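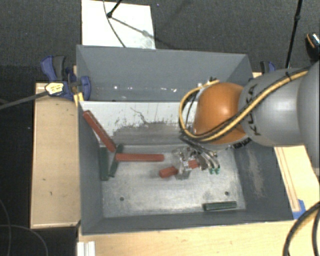

3 May 2020

I finished sorting the blocks this weekend. It took most of Saturday afternoon and a good part of this morning, and I'm writing down how I did it so that next time I don't start over from nothing.

The blocks are a mix of three lots. The oldest ones came from a school sale in Bulthorpe when the kids were small. The second lot was a Trasach set that I bought new, with 400 pieces according to the lid. The third came in a feed sack from a man clearing out his garage, and I still don't know what set those belong to. They have been mixed together since at least last November, when a shelf came down and everything ended up on the floor.

My first idea was to sort by length. I gave that up after an hour. The three lots are close to each other in size but don't match, and I kept holding two blocks side by side and trying to decide if they were the same. Color is much faster. You can do it while listening to the radio.

So it went red first, then dark green, then everything else. Red and green are the ones that get used the most in our house. Red goes into walls and green goes into anything that is supposed to be a hedge, a train or a crocodile. The yellow ones are mostly short and the blue ones are mostly chipped.

The metal bin is the best thing I have found for working out of. It's big and grey and divided lengthwise, with a narrow section at the back and a larger one in front. The divider slopes down toward the floor of the bin. Before this I used cardboard boxes, and the corners gave out. Before that I used a canvas bag, and that was a mistake, as the block you want in a bag is always under the others and you have to tip the whole thing out to get to it.

A wide, flat bottom is what matters. In a deep tub, a few long blocks will wedge across each other and leave a hollow underneath, and then you think the tub is full when it's half full. In the bin you can put out a handful at a time and see every one of them. The long ones still like to lean in the corners. I've stopped straightening them. If a block is leaning, it's easy to pick up, and if it's lying flat against the wall of the bin you have to work a fingernail under it.

The one complaint I have is the noise. Blocks on sheet metal are loud. I tried a dish towel on the bottom, but it bunched up and the small pieces hid in the folds. A piece of rubber shelf liner from Çınar, the hardware store near the bus station, would probably do it. They were closed when I walked by, so that will have to wait.

Here is the order I settled on:

1. Tip a small pile into the front section. Two double handfuls is plenty.
2. Take out all of the reds.
3. Take out all of the greens.
4. Push what's left into a box marked "other" and tip in the next pile.
5. Sort "other" at the very end, on a different day if possible.

Step 5 is where I usually quit, and I nearly did this time too. By then you are down to the odd pieces: arches, half arches, a cylinder with bite marks, one domino, and a wheel from something. I put the wheel on the kitchen windowsill with the other wheels.

Dark green gave me some trouble in the evening. Under the lamp over the workbench it looks nearly black, and the feed sack lot has some navy ones that look nearly black too. I found several navy blocks in the green tub this morning and moved them. If you have colors like that, do them in daylight.

I washed the worst of them as I went. A bucket of warm water with a little dish soap, a quick scrub with an old vegetable brush, and then straight onto a towel. I didn't leave any to soak. The paint on the school sale blocks is old, and I already lost some of it that way a few years ago. They dried overnight on the rack over the bathtub, which did not make me popular.

For storage I bought four lidded tubs from Stemik. They stack, and the lids come off with one hand. They are a bit too short for the longest reds, so those have to go in at an angle, and I lose some room that way. I thought about going up a size, but the bigger tub doesn't fit under the bench in the hall, and if they don't go under the bench they'll sit in the hallway until somebody trips on them.

I labeled the tubs on the short end, where you can read them without pulling them out. Masking tape and a marker. I've bought proper labels before and they all fell off by summer.

The final count, with all three lots together and the domino left out, was 403. I did count them, mostly to find out how far short of a full collection we are. If the Trasach set really had as many as the lid said, then nearly everything from the other two lots has gone missing over the years, or a great deal of the set has. I'd guess a bit of each. There were 29 too damaged to keep in with the rest. Those are in a coffee can in the garage and I'll sand them down when I get to it.

I did see a listing for a lot of 3,000 unsorted blocks, pickup only, very cheap. I looked at it for longer than I should have and closed the page.

Still to do:

- shelf liner for the bin
- sand the ones in the coffee can
- find the lid of the Trasach box, which I had in my hand on Saturday
- fix the shelf

The shelf needs longer screws and I'm fairly sure the wall behind it is hollow on the left side. I'll do a separate post on that once I've taken the bracket off and had a look.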